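Bench notebook, Irnau workshop
Wednesday, October 20, 2021

Cable and outlet day, finally! I have been putting this off since the summer, and the drawer under the long bench had got to the point where it would only open if you slid a ruler in first and pressed everything down (you know the drawer I mean). So I emptied the lot onto the floor, made a pot of coffee, and started sorting by what I would want to find on a bad morning.

The strips are the part I care about. I want one good one per table, checked and labeled, and the rest in the blue crate for Horkau, who have been asking us for spares for their open evening in November. First up was the white one with the light blue sockets and the little square blue buttons down the side, one per socket, which I am fond of because you can switch off the soldering iron and leave the lamp alone. 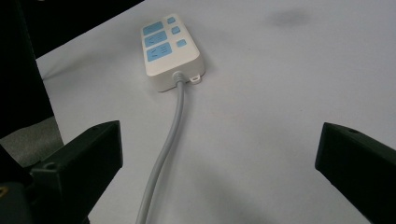

I gave it the number 502 and wrote that on a paper tag, since the marker rubs off smooth plastic within a week, whatever it says on the pen. Next free number is 605, by the way, as the ones in between are still on the old Lazaridis list and I don't want to start that argument again. There is also a tab with a hole in it down by the cord, so it could go on a screw under the shelf if we ever get the shelf level.

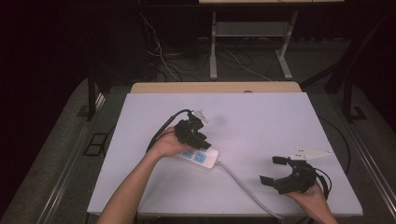
Storage is where I keep changing my mind. The Jomisau bins are 40 cm long inside and fine for adapters and thin leads, but they are hopeless for anything stiff. The cord on the white strip is a thick one, and I would sooner lay it in big easy loops in the crate than fold it up tight and find it kinked next time. Velcro ties for those, please, and no more rubber bands! I ordered a bag of 100, so there is no excuse.

Still to do: tags for the gray leads, go through the box of mystery adapters, and ask Horkau how long they need their cords to be. The ruler is back on its hook.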